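About Pukwood

Pukwood is an evening school for adults who want to learn bookkeeping. We opened with 18 students in two rented rooms above the Mostier building, and we still teach there. Classes run from September to June and start at 6:30 p.m.

The basic course takes 54 hours. It covers invoices, payroll, sales tax and closing the books at year end. Most of our students have day jobs, and many keep the accounts for a family shop. Drinks are fine in the classrooms. Hot meals stay in the break room.
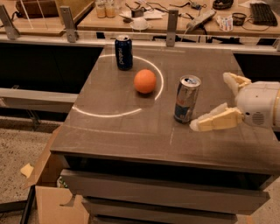
Tuấn Giáp wrote to us that the payroll unit was the hardest part for him and that he would have liked another week on it. We added one the following term.

Phong Hà runs the school and teaches the year-end unit. Our other teachers are working bookkeepers. Each class has its own teacher from the first night to the last.

The office is on the second floor, Room 63, and is open from 4 p.m. on class nights. Parking behind the building is free after 5.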